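Billside Mindetti Night Splint Material, 3 mm

Hard/soft laminate for occlusal splints, round blanks

Product overview

Mindetti is a two-layer thermoforming sheet for making night splints for patients who grind or clench. The outer layer is hard and can be trimmed and polished like ordinary splint acrylic. The inner layer is soft and sits against the teeth. The two are bonded during manufacture, so no adhesive is used at the bench.

The material is meant for dental laboratories and for practices with their own pressure forming unit. It is not a boil-and-bite product and is not sold to patients.

Specification

Form: round blank
Total thickness: 3 mm
Colour: clear
Layers: two, hard outer and soft inner
Pack size: 51 blanks, including one test blank
Order code: 3592-M
Protective film: hard side only

Forming

The blank is loaded with the soft side facing the model. The side with the protective film is therefore uppermost, towards the heater on most machines. Remove the film after forming, when the blank is back at room temperature.

Heating time is 252 seconds on the Vusico pressure unit at its standard setting. Other machines need their own value, and the test blank is supplied for this purpose. A blank that has been heated for too short a time will bridge across the embrasures. One that has been overheated thins at the incisal edges and may show small bubbles between the layers.

Models should be dry and trimmed to a low horseshoe shape. Block out deep undercuts before forming. Plaster and printed resin models are both suitable, but printed models must be fully cured and need a separating foil.

Leave the blank under pressure until the cooling cycle has ended. Taking it off early is the most frequent cause of a splint that rocks on the model.

Trimming and finishing

Cut the splint out with a coarse tungsten carbide bur at moderate speed. Work from the hard side. The soft layer drags if the bur is blunt or running too fast. Smooth the margin with a fleece wheel, then polish the hard layer with pumice and a soft brush. Do not polish the soft layer.

The biting surface can be built up with cold-cure acrylic. Roughen the area first and apply the monomer sparingly. Chantal Caron's bench notes, supplied as a leaflet in each pack, cover the build-up of canine guidance in more detail.

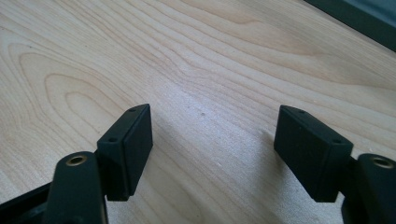

Storage

Store blanks flat in the original bag, away from sunlight and heaters. The soft layer takes up moisture from the air. Blanks from a bag that has been open for more than a month should be dried before use, following the table in the leaflet.

Patient care

The finished splint is rinsed in cool water after use and cleaned with a soft brush and mild soap. Hot water will distort it. Toothpaste scratches the hard layer and should be avoided. The splint is kept in a ventilated box and brought to each check-up so that wear can be assessed.

Related items

Sawatzky separating foil, for printed models
Fleece wheels, medium
Splint boxes, ventilated

Technical questions about heating times on other machines go to Jin-sol Na at the Billside laboratory desk. Please have the machine model and the batch number from the bag label to hand.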